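4.2 What people do while the bread bakes

I went into this part of the study pretty sure I knew the answer. I bake at home, I hover, and I figured everybody hovers. So when we asked the 24 home bakers in the Galico group to keep a diary of each bake (12 weeks, any recipe they liked), I mostly wanted to know how often they opened the oven door. They sent back 1,219 diary entries, way more than I'd planned on reading in one summer!

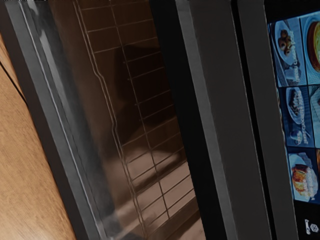
Door opening is a touchy subject among bakers, and the diaries show it. People wrote "only a quick peek" so often that I gave peeking its own code. The bakers who peeked least told us they just looked through the glass, and I believe them, but glass isn't always much help. A tinted window like the one in Figure 3 turns everything behind it brown and amber, and if you're judging a crust by its color, that's a real problem. One baker wrote that her loaves "look done from the minute they go in." Another kept a flashlight in the drawer with the oven mitts.

The Bondon group was different. These were newer bakers, 13 of them, and they trusted the timer almost completely. If the recipe said forty minutes, out it came at forty minutes, pale or not. I'd expected more worry from beginners and got a lot less (they saved it for the kneading, see Section 4.1). Several used a small oven on the counter and rotated the pan halfway through, a habit they'd picked up from family or from the back of a Brellow flour bag.
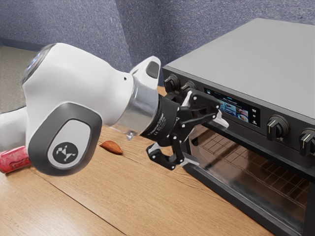 Figure 4. Dark gray countertop oven on a light brown wooden tabletop.

Where the oven sat seemed to matter too, though I want to be careful here. Bakers with a countertop model wrote more about smell and sound, maybe from standing closer to it. We didn't ask about kitchen size, and I wish we had. I come back to that in Section 5, along with the trouble we had coding "golden."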